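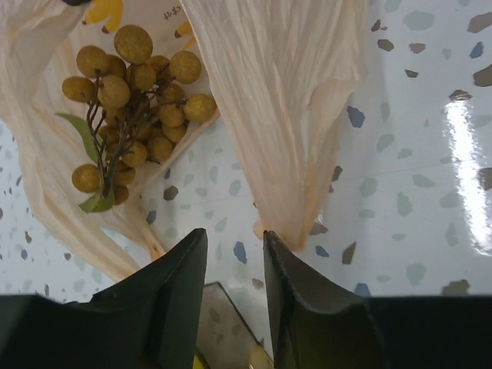 A loose fruit could have come from anywhere, according to Mireille Geagea, and a fruit on a branch at least came from a tree. She would pay extra for the branch and saw no reason to be embarrassed about it, although she had never once eaten a branch.

Figure 4. Longans on the stem, leaves attached.

4.2 Paying for the parts that get thrown away

Most of the shoppers we interviewed at Standen agreed with her, in practice if not in principle. In principle they thought stems were a racket. When we asked in general terms whether a seller should be allowed to weigh the stem along with the fruit, the answers ran from "no" to a short speech. We then walked the same people over to the stalls and watched them reach for the bunch with the most greenery on it. This section tries to account for the distance between the speech and the reach.

Section 4.1 dealt with fruit that is sold on the stem because it would be a nuisance to sell it any other way. Grapes are the plain case. Nobody at Standen had a theory about grape stems, and several people seemed worried for us when we asked. The harder cases are the fruits that travel perfectly well without their stems and are priced higher with them: cherry tomatoes on the vine, clementines with a leaf or two, lychees and longans on the branch (Figure 4). In each of these the buyer is offered the same food in two forms, one of which includes some garbage, and the one with the garbage costs more.

The standard explanation is that the stem works as a clock. A leaf wilts faster than a fruit softens, so a perky leaf tells the buyer that picking was recent. We went into the field fond of this explanation, and 61 interviews later we are less so. Almost every shopper gave it to us, often word for word, but few could say what a leaf that had been off the tree too long would look like. Lucero Giraldo told us she always checked the leaves. Asked what she checked them for, she said, "That they're there." We have come to think of this as the most exact statement in our data.

Part of the trouble is that a clock has to be read against something. Shoppers who had grown up near a citrus tree, or who had a relative with one, talked about leaves with real precision. They bent them, sniffed them, and rejected a crate of clementines over a curl at the edge that the first author could not see even when it was pointed out to him twice. For everyone else, the leaf was a yes-or-no matter. It also has to be said that leaves are easy to help along. Tuncay Özkan, who ran the Kopecký stall on most of our visits, kept a spray bottle under the counter and made no secret of it. He called it "the rain." He added that he had seen other sellers tuck a stray leaf into a tray that had arrived bald, and that he would never do such a thing, and then he asked whether we were writing that down.

A second explanation is handling. Fruit that is still on its branch cannot have been poured from a bin, or so the reasoning goes, and every stem that is still joined is one less open wound at the top of a fruit. There is something to this. Nour Saab kept two bowls at home and was quite firm that the loose ones went first. But she also pulled everything off the stem as soon as she got in the door, which would seem to end the benefit right there in the hallway. When we raised this she said that by then it was her own doing. We heard versions of that answer from others. Damage done before purchase is the seller's fault and can be held against him - damage done afterward is housekeeping.

The third explanation, and the one we lean toward, is that the stem is a kind of testimony. It says nothing the buyer can use, but it says it in a believable way. Labels at Standen are handwritten, optimistic, and frequently left over from last week's fruit. The words "local," "fresh" and "sweet" were on so many of them that we stopped recording them early on. A shopper cannot cross-examine a label. She can, however, pick up a bunch by its stem, give it a small shake and see what drops, and this shake was by a wide margin the most common thing we saw anyone do to fruit on the branch. What drops is bad news. What holds on is trusted. We are not aware of any evidence that a firmly attached fruit tastes better, and neither were the people shaking it.

The price trial bears on this, though it was a modest affair and we do not want to hang too much on it. For 15 market days the Kopecký stall sold the same fruit in two trays side by side, one on the stem and one loose, both supplied by the wholesaler Jiser from a single delivery. The stem tray was marked 20 percent higher. Mr. Özkan considered this timid. The stem tray sold out first on every day but one, and the exception was a day of heavy rain on which nearly nothing sold and the second author's notes became a single blue page. Payments went through the Tinik terminal, which let us match trays to sales without standing over anyone, and it is to this machine that we owe a total of 3000 transactions free of any conversation whatsoever.

What the terminal could not record was the bargaining. Shoppers at the stem tray often snapped off the thickest part of the branch before handing the bunch over to be weighed. They did it quickly, looking somewhere else, and the piece went into a pocket or under the table. Mr. Özkan knew all about it. He had, he said, already put it in the price. So the buyer pays extra for the branch, removes some of the branch to avoid paying for it, and has been charged in advance for doing so. Everyone we spoke to felt they had come out slightly ahead.

One reader of an earlier draft, Gillespie Gunn, objected that we were making too much of this, and that people may simply find a leafy bunch nicer to look at. We accept the point and cannot rule it out. Our interview guide had no question about beauty, an omission that embarrasses us more each time we reread it. Still, the appearance account has some awkward corners. Shoppers who bought on the stem usually did not display the fruit. It went into the refrigerator in its bag, or was stripped over the sink. The few who did put it out whole were expecting company, and for them the stem seemed to be addressed to the guests, who would presumably do their own reasoning about trees.

Two limits should be noted before we go on. Standen is a market where people have time, or behave as if they do, and a supermarket with self-checkout might look very different. Nobody shakes a bunch with a line forming behind them. We also interviewed people after they had chosen, at a table by the exit, and a person with a bag of clementines in each hand will find reasons for the clementines. We tried to catch some shoppers beforehand. They told us, politely, that they had not decided yet and would know when they saw it.

We turn next to bulk nuts, which are sold in the shell at a lower price than without it. On the testimony account the shell ought to earn the same premium as the stem. It plainly does not, and Section 4.3 is where we try to get out of this.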